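Desk work by hand: an open day at the Urnwood teaching room

The operations lead for the Urnwood teaching room would prefer visitors to ask about calibration. Most of them ask where the robot is.

"It isn't in this building," she says. "The arms are at Grirholm. What we do on this side is demonstrate the task, by hand, until there is enough of it to train on."

The room was opened to visitors for an afternoon in February by Poirier, the engineering firm that runs the project out of its Rirkport office. Groups were brought through in turn and shown a working session. Our conversation took place in the gaps between groups, and was picked up again by phone a week later.

The method is simple to state. A person holds a gripper in each hand and carries out an ordinary task at an ordinary desk: pick up a mouse, move it, straighten a keyboard. Each gripper records what it sees and how far its fingers are open. Square printed markers on the tool allow its position to be recovered, and the result is a path that a robot arm with the same fingers can be asked to follow.

"The same fingers is the part that matters," she says. "If I film your bare hand picking up a mouse, I then have to work out how a hand with five digits maps onto a tool with two. That is a hard problem and I don't want it. If you do the job with the tool in the first place, the mapping has already been done by the person holding it." 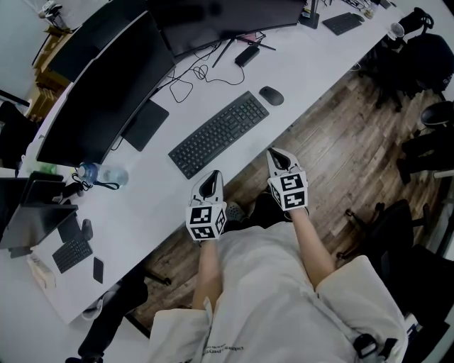 A hand-held gripper in each hand, with marker cubes at the base of the tools.

The desks are left much as they would be in any office. Monitors, cables, keyboards and bottles stay where people put them. I asked whether this was deliberate.

"Yes. The first sessions were done on a cleared bench with one object on it, and the trained policy was very good at cleared benches with one object on them. Put a cable next to the mouse and it would go for the cable. So we stopped tidying. The instruction now is to remove anything fragile and leave the rest."

A single recorded attempt is called an episode. The set held at Rirkport at the time of the visit contained 1,081 of them, of which 900 had passed review and been released to Grirholm for training. The remainder were held back. She was precise about the reasons.

"Markers lost for too long is the largest group. Someone turns the wrist and the cube faces the wrong way. Then there are episodes where the operator hesitates, puts the object down, starts again. A person watching would call that a success. For us it's a bad example, as the arm will learn the hesitation too."

Operators are asked to move more slowly than feels natural, and to keep the elbows away from the body. New operators spend their first session on practice, none of which is kept. After that a recording block lasts 16 minutes, followed by a break. The limit was set by the people doing the work.

"The tool isn't heavy when you pick it up. It is heavy when you have held it out in front of you for a while. We had longer blocks at the start and you could see it in the data — the paths began to sag towards the end. Nobody had complained. The numbers complained for them."

A mouse is a more awkward object than visitors expect. It is smooth, it is rounded on top, and its sides often taper so that a grip placed too high will slide off. The fingers have to come down on both flanks at much the same moment, or the first one to arrive pushes the mouse across the desk.

"People correct for that without noticing. They bring the second finger in a bit early, or they steady the thing. An arm running a fixed program doesn't. What we hope to collect is the correction."

Does it work? She answered with some care. Grirholm runs the trained policy on two arms, and its results for single objects on a flat surface are, in her words, usable. Tasks that need both grippers together are behind. Handing an object from one side to the other is the weakest of them, and she does not expect that to change before the next round of recording.

"The two tools have to agree about where they are. Each one is fine by itself. A small error on the left and a small error on the right become a gap in the middle, and the object falls through it."
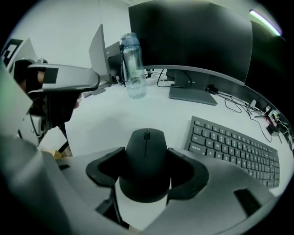
Words and pictures: Urnwood Notes
2024-12-17

Visitors were allowed to try the grippers at the end of each demonstration, with recording switched off. Most closed the fingers too hard. Several tried to use the tool as a pair of tongs, reaching in from above, and had to be shown the lower approach, with the fingers almost level with the desk.

One visitor asked whether the project would put office cleaners out of work. The operations lead said she had been asked this at every open day so far.

"I tell them what it can do today, which is lift a mouse off a desk in a room it has seen before. I'm not going to promise what it will or won't do later. I would be guessing."

She was readier to talk about what she would change. The marker cubes work, but they are bulky and they catch on things. A version that takes its position from the camera alone is on the bench at Rirkport, and drifts when the view is mostly plain wall. Until the drift is fixed the cubes stay. She would also like a second room with different desks and different lighting, for the same reason that the first room is no longer tidied.

The next set of tasks has been agreed with Grirholm. It covers keyboards, which are long enough to need both hands, and bottles, which may be upright or on their side when the operator starts. Cables have been left for a later round.

"Cables don't keep their shape," she says. "You can do the same thing twice and get two different results. We'll come to them when the keyboards are done."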